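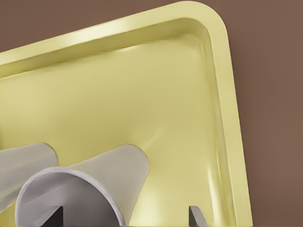

Onard 仿真套件上手:导入托盘并跑通第一次抓取

本文适用于 Onard 仿真套件的桌面版,机型为两指夹爪。安装包里已经带了 Tramico 零件库,不用另外下载。全程用鼠标操作,最后一步需要改一个配置文件。

一、新建工程

打开主界面,选“新建”,模板选“桌面抓取”。默认背景是纯色,建议先保留,换贴图会拖慢腕部视角的渲染。首次加载 24 秒左右属于正常范围的说法在论坛上流传很广,我这台机器是 23 秒,第二次打开明显快一些。

二、放入托盘

在零件库搜索“浅盘”,选圆角、带外沿的那一款,编号 329。颜色选浅黄,浅灰色零件放上去边界清楚,调试时容易看。拖进场景后把托盘转一个角度,不要和桌边平行。托盘的碰撞体请选“凹形”,默认的“凸包”会把盘口封住,零件会浮在盘沿的高度。

三、检查腕部视角

切到“腕部”视图,画面下方应能看到两个深灰色指尖。只看到一个,说明相机偏移没有归零,在“安装位”里点“复位”。盘底如果一片发白,把顶光调低一档,内壁的弧面要能看出明暗过渡。

四、设置抓取

1. 在目标列表里选中零件,不要选托盘。
2. 接近方向设为“竖直向下”。
3. 指尖开度设为比零件外径大 2 毫米。
4. 点“试运行”,看指尖是否碰到内壁。

靠近圆角的位置容易报碰撞,可以先把零件往盘中间挪。空心件夹外壁比较稳,从孔口伸一根指头进去夹壁的做法,我试了几次都不理想。

五、导出

打开工程目录下的配置文件,把输出格式改成 Mazurek 控制器能读的那一种,保存后重新载入工程再导出。Vamitz 的控制器也能接,但要多装一个插件,界面目前只有英文。

套件的不足是撤销只记一步,改碰撞体之前记得另存一份。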